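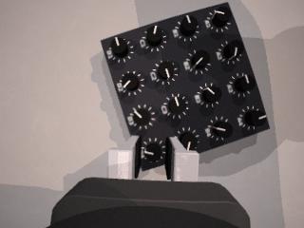

Control panel with sixteen round knobs arranged in four rows.

Vidwood Technical Institute: Applications Open for Laboratory Trainee Posts

August 20, 2025

The Vidwood Technical Institute invites applications from eligible candidates for 40 Laboratory Trainee posts at its Kulerley and Hestberg campuses. The posts are full time and are offered for a fixed period of two years. Applications must be submitted through the careers page of the Institute. Paper forms and forms sent by email will not be accepted.

Posts and locations

Most of the posts are based at Kulerley, in the materials testing, water analysis and instrument calibration sections. The remaining posts are at Hestberg, where trainees will be assigned to the battery and coatings laboratories. Candidates may state a preferred campus on the form. The Institute will consider the preference when making offers but does not guarantee it. A trainee may be moved to the other campus once during the period of the post, with a month's notice in writing.

Who may apply

Candidates must hold a two-year diploma or a bachelor's degree in chemistry, physics, materials science, or electrical or mechanical engineering. Those who completed their final examinations in July and are waiting for a certificate may apply with a provisional statement of results. The original certificate must be shown before the start date.

Previous laboratory work is not required. Candidates who have worked in a laboratory should list each post separately, with the start and end month and the name of the section. Former trainees of the Institute may not apply for a second period.

Selection

Selection is by written test followed by interview. The written test consists of 54 questions on general science, basic mathematics and laboratory safety. No marks are deducted for wrong answers. Calculators will be provided at the test center, and personal calculators, telephones and smart watches must be left at the desk.

The Institute received roughly 600 applications in the previous round. Candidates should therefore expect some delay before test dates are confirmed. Notices will be sent only to the email address given on the form, and candidates are asked to check their spam folders.

Interviews will be held in person at Kulerley. Travel costs for the interview will be repaid at the standard rate on presentation of receipts. Travel to the written test is at the candidate's own expense.

Documents required

Proof of identity with photograph
Diploma, degree certificate or provisional statement of results
Full record of marks for all years of study
Letters from previous employers, where applicable
One recent passport-size photograph

Documents must be uploaded as PDF files, except the photograph. Candidates whose names differ between documents must also upload proof of the change of name.

Sqalli scholarship holders

Current and past holders of the Sqalli scholarship are exempt from the written test and will be called directly for interview. They must still complete the full application form and attach the award letter. Applications from scholarship holders that arrive without the letter will be treated as general applications.

Candidates may correct a submitted form once, at any time before the closing date shown on the careers page. Questions about eligibility should be sent through the contact form on the same page, with the application number in the subject line.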